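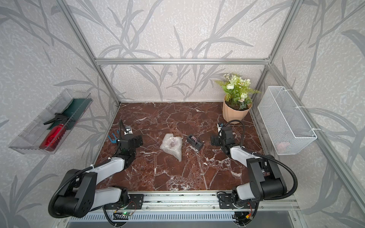 Home Current issue Back issues Submissions Search Contact

4. Who gets to understand the song?

I came to this question the way I suspect most people do, by sitting in a movie theater and feeling left out. A woman on screen was washing dishes and singing, in a language I don't speak, and the subtitles that had been chattering away at the bottom of the picture just stopped. She sang for a good long while. Her son came in, listened from the doorway, and burst into tears, and I had no idea why! Then he said "Is there any soup?" and the subtitles came right back to tell me so.

In the last section I laid out how the Unnithan collection was put together and why it suits this kind of project so well (older distribution prints, most of them subtitled for English-speaking art houses, and almost none of them cleaned up afterward). What I want to do now is talk through what I found when I sat down and watched for the songs. There are 387 subtitled features in the collection. In 255 of them, somebody sings on screen in the film's own language for long enough that a viewer would notice if the words weren't translated. I left out humming, drunks in the background, and radio songs that play under dialogue, though I'll come back to the radio, which gave me more trouble than everything else put together.

I sorted those 255 films by hand. A film went in the first pile if its songs were subtitled all the way through, in the second if only part of the singing was covered, and in the third if the singing got nothing. The third pile was the biggest by a long way, and I'd been ready for that. The second pile was what kept me up at night. I had pictured a subtitler translating the first verse and then giving up when the chorus came around, which would be sensible enough. Plenty of them did exactly that. But I also kept running into films where the first verse had nothing and the last verse had everything, or where a single line popped up in the middle like a fish and was gone again.

Take the wedding film I discussed briefly in section 2. The bride's aunt sings five verses. Four go by untranslated, and then, with the camera on the groom, we get one subtitle: "and the river took his shoes." That's it. I've shown this clip to students in my Friday seminar and they always laugh, and then they always argue. One group thinks the subtitler was careless. The other thinks somebody picked that line with great care, since the groom goes missing at the river an hour later. I go back and forth myself. The paperwork doesn't help - the Zarard laboratory, which made the English print, kept its invoices and threw out its title lists.

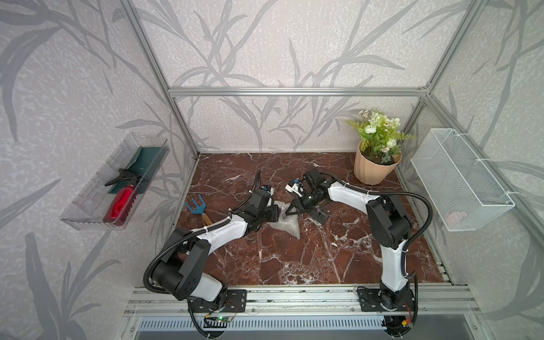 Page 255

Figure 3. Two robot arms in front of leaf-patterned wallpaper.

What the invoices do tell us is how the work was paid for, and I think that matters more than taste. Zarard charged by the title, meaning each separate line of text burned into the print. A song with four verses and a repeated chorus could easily run to as many titles as a whole dinner scene. If you were a small distributor watching your pennies, you'd look for places where the audience could get by without words, and there was the song, with a pretty tune and a close-up to carry it. I don't want to be too hard on these people. They were getting films in front of audiences who would never have seen them otherwise, and a film with silent subtitles during the lullaby is still a film you can see.

Money doesn't explain all of it, though. Dorkham, the other laboratory that turns up again and again in the collection, charged by the reel. A Dorkham client could have had every song translated for the same price, and mostly they didn't ask. I found 17 Dorkham prints with full song titles, and in nearly all of these the song is part of the plot in some way you couldn't skip (a coded message, a confession, a contest where the judges discuss the words right afterward). When the song was there for mood, it was left alone, same as at Zarard. So I think we're looking at a shared idea about what songs are for. Dialogue was information. Singing was atmosphere, closer to the rain or the sound of a train, and you don't subtitle the rain.

I'd like to push on that idea a bit, because it makes a strange assumption about the people in the film. The characters understand the words. They cry at them, get offended by them, join in at the good part. The viewer who reads subtitles has been following these people closely for an hour, knows who owes money to whom, and then for three minutes is turned into a tourist. One viewer's note, tucked into the comment book from the old Dedberg cinema, puts it better than I can: "Lovely singing. What was she so angry about?" That comment book is a treasure, by the way, and I'll be using it a lot more in section 5.

There's a fair objection here, and I've heard it from colleagues every time I've presented this material. Isn't it nice, sometimes, to be left alone with a voice? Subtitles pull your eyes down. A translated lyric is often a clunky thing, with the rhyme gone and the joke flattened, and it arrives early or late against the tune. I've sat through fully titled songs in this collection that I would gladly have taken without. There's a harvest song with thirteen near-identical titles about barley. Thirteen! My own feeling is that the choice should depend on who on screen is listening. If somebody in the film is moved to do something by the words, I want the words. If everybody is just working and singing, let me look at their faces.

Now, the radio. I said I'd left out songs playing under dialogue, and that sounds like a clean rule until you try to use it. Characters turn the radio up. They stop talking. They sing along with half a line and go back to peeling potatoes. In the end I counted a radio song only when the talking stopped and someone on screen reacted to it, and I'm aware that "reacted" is doing a lot of work there. I watched the doubtful cases again in March with the sound off, looking only for a reaction, and moved a few films from one side to the other. None of the moves changed the order of the three piles. A reader who'd draw the line somewhere else would get different totals, and I'd be curious to see them.

The last thing to mention is the re-subtitled prints, where an old film was given new English titles for a later release. You'd expect the songs to fill in over time, and they do, up to a point. The newer titles cover more singing and they use italics for it, which the older prints never do. But in several films the new titles cover the songs while dropping bits of background talk that the old ones had kept - a street vendor's patter, a quarrel two tables over. Somebody still decided what counted as atmosphere, and it had moved to a different corner of the room.
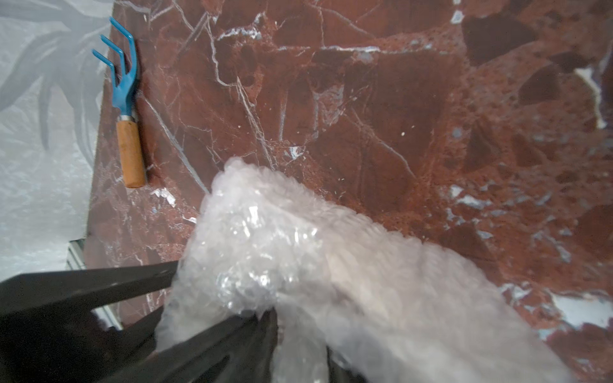

4.1 A note on lullabies

Lullabies deserve a few words of their own, since they're left untranslated more often than any other kind of song I looked at. I understand the temptation. Everybody knows what a lullaby is doing, the baby is right there, and the tune does the job. But the words of lullabies are often very odd. Mothers in these films sing about wolves, debts, husbands who haven't written, and a goat that goes off to the city and comes back with airs. It's about the only time some of these women get to say what's on their minds, and they say it to someone who can't repeat it. When the titles drop out, the English-speaking audience is put in the same spot as the baby. We get the rocking and the voice, and the wolves go right past us.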